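Researcher wanted: what happens after the ribbon is cut

Posted Jan 3, 2024
Part-time, fixed term, Drinley office with travel in the district

Every government likes a foundation stone. A minister comes, a cloth is pulled off a plaque, a sum of money is read out, and the next day's papers print the sum as if it had been spent. Wurka is a small public spending monitor, and we go back later to look at the plaque and whatever is or isn't standing behind it. We need one more person to do that.

The job is on our Drinley desk, which follows roads, clinics, water lines and school buildings announced by the state and national governments. You would take over a list of announcements and find out where each one stands: land, tender, contract, work on site, bills paid, doors open. Most are somewhere in the middle. A few were finished years before the visit that "launched" them, and we would like to know about those too.

We should be plain about what this work is like. A lot of it is waiting. You will file a request for records, be told it went to the wrong office, file it again, and get a photocopy of the page you already had. You will drive two hours to a site and find a locked gate. Officials will be friendly and tell you the work is 90 days away, and some of them will believe it. If you are hoping to bring down a government by spring, please apply somewhere else.

We also don't assume every delay is a scandal. Some projects are late because it rained, or because the landowner died and his heirs don't speak to each other. We have published corrections when we got that wrong. We are as suspicious of opposition press releases as we are of the ministry's, and applicants who can only manage one of the two tend not to last.

What you would do

Track a list of 200 announced projects and keep each entry current.
File records requests, and appeal when they are refused.
Visit sites, talk to contractors, shopkeepers and local council members, and write down what they said and when.
Write short reports of no more than 1000 words each, in language a bus driver or a nurse would read to the end.
Help the Grolteo desk before the budget session in November, when everybody works late.

What we are looking for

You can read a tender notice without falling asleep, and you notice when the cost on page four doesn't match the cost on page nine. You can be told no and stay polite. You keep notes that someone else can follow. A driver's license is needed, and so is a fair command of at least one language spoken in the district besides English.

We don't ask for a degree. We have hired people with very good ones who could not get a clerk to open a cabinet. Experience in a newsroom, a land office, a court registry or a building firm is all useful. Past work for a political party won't rule you out, but tell us about it at the start. We will look, and it is better coming from you.

Please don't tell us you are passionate about transparency. So is every minister we have ever written about. Tell us about one thing you checked, how you checked it, and what you still weren't sure of afterward.

Terms

Three days a week for 12 months. The post may be renewed if the money is there, and we won't promise that it will be. Pay is on the same scale as the other researchers and we will send it to anyone who asks before applying. Travel is paid back against receipts. There is no company car, and the office is on the second floor with no elevator. If that is a problem, write to us and we will arrange for you to work from the ground-floor room at Ko, the print shop next door.
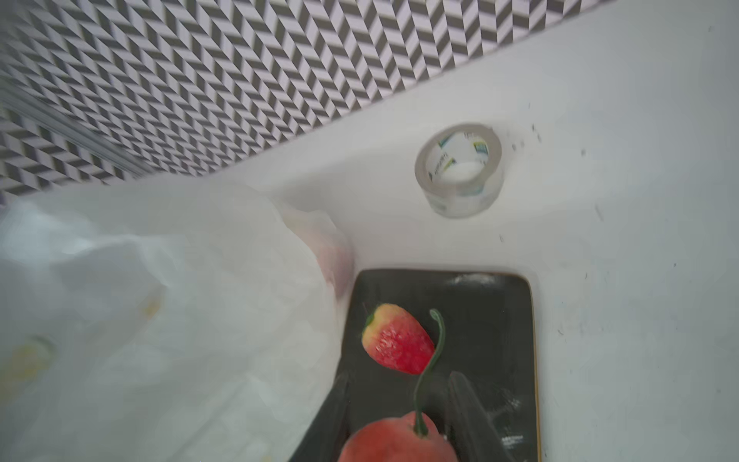
A roll of clear packing tape on a white tabletop.

How to apply

Send a letter of no more than 400 words and a list of past jobs. Add one piece of writing, published or not. Letters that have plainly been sent to ten other places will be read as far as the first line that proves it.

Shortlisted applicants get a paid half-day test. We hand you a real announcement and a folder of papers and ask what you would do next. There is no trick ending, and "I can't tell from this" is an acceptable answer if you can say what is missing.

Applications go to Jouko Leinonen, desk editor, at the Wurka office in Drinley, by mail or by hand. Mark the envelope "Researcher." Everyone who applies will get a reply, including the people we turn down.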